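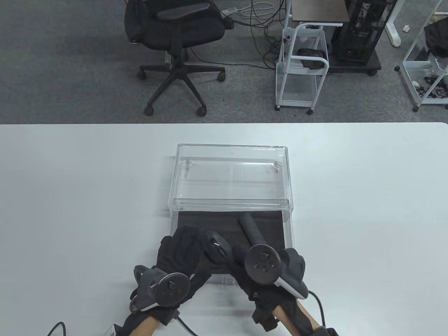 Packing at Urkthorpe: Work at the Table

Prernance packs small parts kits at its Urkthorpe building. Until last year all of it was done by hand at the benches. Now a two-armed robot called Ban fills some of the kits, and part of the job for the packing crew is showing it how. This page is for families, new hires and anyone in the other departments who has asked what goes on upstairs. Text is by Catherine Rutherford, who runs the day crew.

The teaching table
A white table, a clear acrylic box and two gloved hands. The foam in the box is dark gray and so is the rod lying on it, which makes for a harder lesson than a bright part on a bright tray.

Gloves and controllers
A controller is strapped to the back of each glove. The packer keeps the fingers free and picks up the part the normal way while the controllers follow where the hands go. The thumbsticks and buttons are not used while packing.

Two hands, two jobs
The left hand has hold of a black part just above the foam, and the right hand is down by the rod. New packers usually want to do everything with the hand they write with. For teaching we ask them to use both, as Ban has two arms and will copy whatever it is shown.

Cables
Each controller has a black cable trailing from it at the table. There are more cables on the floor behind, black ones and white ones. Please step over them if you visit. A shorter set is on order for September.

The rest of the room
The gray carpet, the office chair, the computer tower and the cart with wire baskets were all moved up when we gave the teaching work its own room. The chair stays back from the table while someone is recording. Most people stand for this work, and you can sit between sets.

What a set is
One set is 90 minutes. A packer repeats the same kit from start to finish, clears the box and begins again. If a part gets dropped, we leave it in the recording and mark it. The software that sorts the recordings is called Uvitz. It came with the robot and took us a while to get used to, mainly the screen where you mark the drops.

How many so far
We have 1686 finished recordings. The crew asked for the number to go up on the wall, so it is on the whiteboard by the door and gets changed at the end of each shift.

Who does it
Six packers are trained for the table. They take turns, and each of them still spends most of the week on the benches. Nobody is assigned to it full time. We tried that at the start and people came back stiff in the shoulders and tired of the same box.

What Ban packs now
Three kits, all with rigid parts that go in the same place each time. Anything in a soft bag still goes to the benches, and so does anything with loose washers. Short orders do too, where setting up would take longer than the packing.

What changed on the benches
There is less of the repeat work and more of the odd orders. Some people like that and some don't. A long run of one kit was restful, and several packers have told me they miss having an easy afternoon. Odd orders mean more reading of pick sheets and more walking to the shelves. We moved the shelves closer to the benches, which helped some.

Pay and hours
Teaching sets are paid at the lead packer rate for the time at the table. Shift lengths have not changed. Two packers who retired were not replaced, and the crew was told so at a meeting before Ban was switched on for live orders.

Checking
Every kit Ban packs is looked over by a person before the lid goes on. The checker signs the sheet the same way as for a bench kit. The usual fault is a part sitting high in its foam, and a push with the thumb fixes it. Missing parts are less common. When we see one, the kit goes back to the start of the line and the recordings for that kit get another look.

Saying no
Recording is voluntary. If you would like to stay on the benches, tell your lead and you will be left off the list. Hands and forearms are recorded, along with whatever is on the table, so take off rings and watches and leave your badge on the hook.

Visiting
Come up after the morning break and ask for me at the packing office. If a set is running, wait at the door until the packer steps back from the table.

Catherine Rutherford
Packing, Urkthorpe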